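Keep or Replace: What Happens to Old Office Computers in Dakbridge

Project report, Environment and Business, second year

1. Background

Most small offices replace their desktop computers on a schedule. The schedule is often set when the machines are bought and then never looked at again. Our group wanted to find out how offices in Dakbridge decide when a computer is too old, and where it goes after that.

We started in June with a short survey. We sent it to 54 offices and got 20 back. Most of the replies came from accounting firms, dental practices and property managers. We also spent one Thursday at the Domero repair shop, where used office machines are sorted for resale or scrap.

2. How offices decide

The most common answer was that computers are replaced when the warranty ends. Nine offices gave this as the main reason. The others named slow performance, new software that would not install, or a lease that ran out. Only a few said they had tried adding memory or changing the drive before ordering a new machine.

We think this matters. A desktop tower is fairly easy to open, and the parts that make an old one feel slow are often the cheap ones. A new drive costs much less than a new computer. Several offices told us they did not know this, or that they had no one on staff who wanted to do the work.

3. What is inside

The main parts of a desktop are the motherboard, the processor, the memory, the drives and the power supply. When a tower is resold, the motherboard and processor usually stay together. Memory and drives are the parts most often swapped. 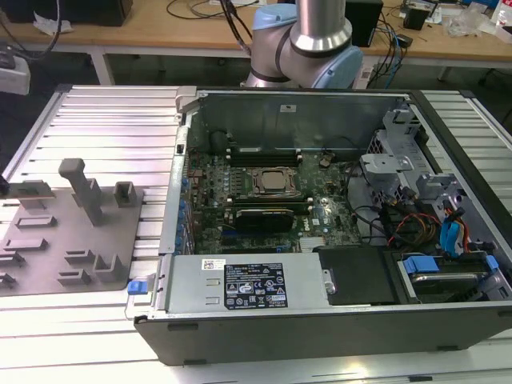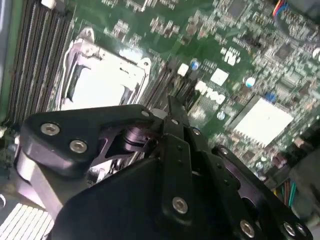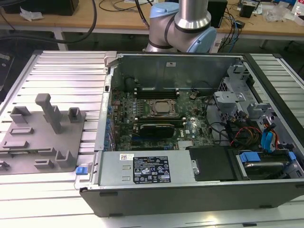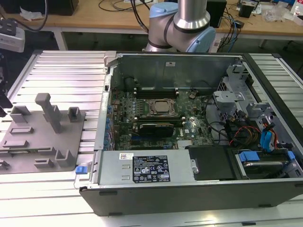
Condition makes a big difference to the price. At Domero, a tower with a working board and no drive is still worth selling. One with a dead board is kept for parts, and the case goes to metal scrap. Data is a separate problem. Drives are wiped or shredded, and the office can ask for a certificate. Four of the offices that answered us had never asked for one.

4. Cost

We compared two options for a typical office desktop. The first was to buy a refurbished machine from Trendine, a local reseller, for 179 dollars. The second was to keep the old one and pay for a larger drive and more memory, which came to less than that even with labor. We did not include the cost of lost work time while the machine is being fixed. One property manager said that was her biggest worry, so a full comparison should include it.

Electricity was harder. We borrowed a Pai plug meter and tested two machines in our classroom, but the readings changed a lot depending on what was running. We left those numbers out.

5. Limits

Our sample was small, and offices that care about recycling were probably more likely to answer. We only visited one shop. We also did not ask about laptops, and many offices are moving to them.

6. Recommendations

Offices should check each machine when the warranty ends and replace only the ones that need it. The city recycling page should list places that resell computers as well as places that scrap them. At present it lists only the drop-off site, and three offices told us they had stored old towers in a closet for years because the site is closed when they are free.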